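# Notes on the laundry, written while waiting for the laundry

1 July 2019

I have been meaning to write about the dryers for ages, and since I've got 70 minutes to kill and a half-charged laptop, tonight is the night.
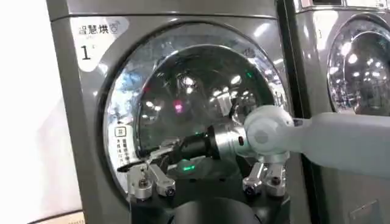

*Dryer number 1, my favorite.*

When I moved into the flat on Lutside in January, I left a perfectly good washer and dryer behind with the old place. They were old and they squeaked, but they were mine, and I'd gotten used to throwing in a load before bed and forgetting about it until morning. You can't do that at a laundromat. You have to carry everything down the hill in a bag that cuts into your shoulder, remember your change, remember your book, and then remember to come back for the socks you left on the folding table (I have lost 2 pairs this way, and one of them was the good wool pair from my mother, so I'm still a bit sore over it).

But I've grown very fond of the whole business. I go in the evening, after supper, when the place has thinned out and you can pick your machine. Mine is number 1 if I can get it. It's a big gray front-loader with a round glass door and a thick silver rim, and the sticker in the corner has 智慧烘 on it, which a friend tells me means something close to "smart drying." I can't speak to how smart it is. I can say that it gets my bath towels dry all the way through to the hems, and the old dryer never once managed that, not even on the longest setting with only two towels in there!

I do like a round door. There's something very comforting about a big dark porthole with all the ceiling lights shining back at you in little white spots, and I've wasted plenty of evenings looking at it with my book open on my knee, not reading a word.

A few things I've learned, for anyone else who has recently lost their own dryer and is feeling sorry for themselves:

- Shake everything out before it goes in. Sheets especially. A fitted sheet will swallow every pillowcase you own and hand them back to you damp, in a ball.
- Keep the jeans apart from the T-shirts. I split mine into 2 smaller loads now and the whole lot gets done sooner.
- Check your pockets. Then check them again. I ran a Kasmont lip balm through with my work shirts in the spring and there are 4 of them I now wear only for gardening.
- Fold while it's warm. I used to carry everything home in a heap and tell myself I'd iron it, and of course I never did.

My neighbor Kianoush Shahbazi swears by wool dryer balls and gave me a set to try. I wasn't sure at first (they thump around like shoes), but the towels do come out fluffier, so I've kept them in the bag along with the stain stick and the emergency coins.

Next time I want to tackle the winter comforter, which has been sitting in the closet looking reproachful since the weather turned. If anyone has dried a big down one without it going lumpy in the corners, please leave me a note in the comments. I'm off to fold.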